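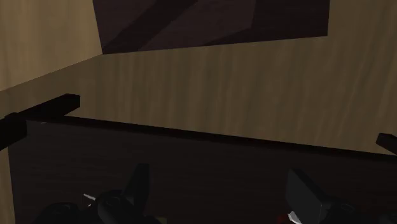
Sat 2 October. Second coat of the Ullemus oil went on the pine test boards this morning, and the third will wait until the week is out. I want a finish for the Memside job that stays close to the bare wood and doesn't go orange over a winter. The colour I'm after is the muted tan and olive-brown of the upright grain in the picture, set over something nearly black. That pairing is what the client keeps coming back to, so the plinth will be stained dark and the upper part oiled only.

Boards are numbered on the back in pencil. 1 is bare, 2 is oil straight on, 3 is oil over a weak tea wash, 4 is oil over tea and then iron solution. Board 4 went far too grey within minutes and I don't expect it to come back. Board 3 is the best of them in daylight but looks a bit pink under the bench lamp. I may try it again with half the tea.

Tea wash: 5 bags to the litre, left overnight, strained twice through a cloth. The first batch was only strained once and left specks along the end grain. Used the last of the good muslin, so put that on the shopping list.

Sanding. Stopped at 180 on all boards. Did one end of board 2 up to 240 to compare and it took less oil and dried paler. Would rather have the deeper colour, so 180 it is. Raised the grain with a damp sponge first and knocked it back by hand. Don't use the orbital for this step, it leaves rings that only show once the oil is on.

Dark stain for the plinth: the Ñahui powder in water, mixed at double strength. Two coats gave a very dark brown, three was close to black. It rubs off on the hands until sealed, and it got on the vice jaws and then on to board 1, which is why board 1 has a smudge on the lower left corner. Clean the jaws. Shellac over the top held it well enough on the offcut but I want to check again after a week with a white rag.

The Drilport stand is still wandering. Bored 12 holes in scrap for the shelf pins and the last few had drifted by nearly a millimetre. Tightened the column clamp and the next ones were better, though the depth stop now sticks. Will strip it and grease it before doing the real sides. Until then use the brace and the block with the bush in it.

Glue: the open tin has a skin on it. Dated the new one on the lid.

To do
- third coat, boards 2 and 3
- fresh tea at half strength, new board
- white rag test on the stained offcut
- depth stop
- ask Memside if they want the inside oiled as well or left bare. Their drawing shows nothing for the inside, and I need to know before glue-up, which I have down for the start of November

Rags are on the line outside, spread flat. Please leave them there until they have gone stiff.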